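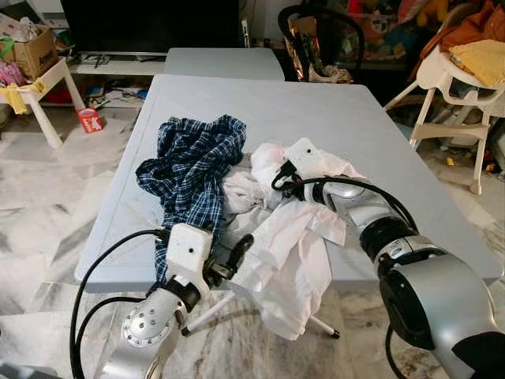
How to hand part of the folding work to a robot station

These steps come from the garment room at Leveo in Lindville, where two-arm folding stations now run next to the people who used to do all of it by hand. They are written for shift leads at other sites who are getting their first station. You don't need to know how to program. You do need someone who knows the laundry.

Before the station arrives

1. Write down what people do now. Follow one order from intake to the shelf and note each time a garment is picked up. At Lindville, Snædís Ladefoged did this over one full shift and counted 584 pickups. Most of them were sorting and untangling. We had planned to automate folding only, and her list changed that plan.

2. Decide what the arms get. Start with plain shirts and flat whites. Keep knits, straps, anything with beads and all repairs with people.

3. Talk to the crew before the delivery date is set. Tell them which tasks are moving, which are staying, and who will be trained first. If you don't know yet what happens to someone's hours, say so and give a day when you will.

Setting up the work area

4. Use a table with a smooth top. Two folding tables end to end are enough to begin with. Lock the legs, then push down on each corner.

5. Mark the reach of both arms on the floor with tape. Anyone may walk up to the tape while the arms are moving. Hands go past it only after the station is paused.

6. Check the cables at the start of each shift. They should have enough slack for the arm to stretch fully and should not rub on the table edge.

Running a batch

7. Put out two garments at most. Don't smooth them first. The station has to find an edge in a loose pile, and if the operator lays everything out flat you are paying for the same work twice.

8. Start the pick cycle and watch the first grasp on each arm. Two garments that overlap are the usual trouble spot. If both come up together, pause, lower, and let the station try again. After a second miss, pause it, take the garments off and fold them by hand. Don't stand there for a third.

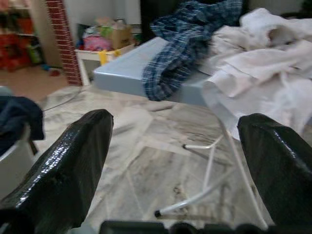

9. Keep ironing as its own step. Our crew presses checked shirts before they go to folding, and sheets and towels skip the board. Set the iron in its stand and switch it off before any arm is started near the board. Steinar Hjaltested wrote that rule and it is taped up at every station.

10. Log the misses. One line each: type of garment, what went wrong, what you did. In March our log had 319 lines. Jagadeesh Marar went through them and found that most came from shirts fed in with the sleeves inside out. We now turn the sleeves at intake.

What changes for the people

The job titles stayed the same here, but the day is different. Folders spend less time on their feet at one table and more time moving between sorting, pressing and the stations. Some like that. Ragnheiður Nørgaard, who has folded at Lindville longer than anyone, asked to stay on hand work and does the knits and the repairs. That has been fine, and you should leave room for it in your schedule.

Two things we would do differently. First, we set the target at 300 garments a shift per station in the first week, and people began reaching in to help the arms keep up. Run without a target until the crew trusts the pause button. Second, we trained only the morning shift. The evening crew learned from notes, and the notes were bad - half of them were about the old software.

Pay for operator training at the normal rate and do it during working hours. Count log time as work time too.

Weekly check

Every Wednesday the shift lead and one operator go over the log, wipe the gripper fingers and look at the tape. Lint builds up on the fingers faster than you would expect. Replace the tape when the corners lift. If an arm stops short of its mark twice in one day, take it out of use and call service - don't adjust it yourself.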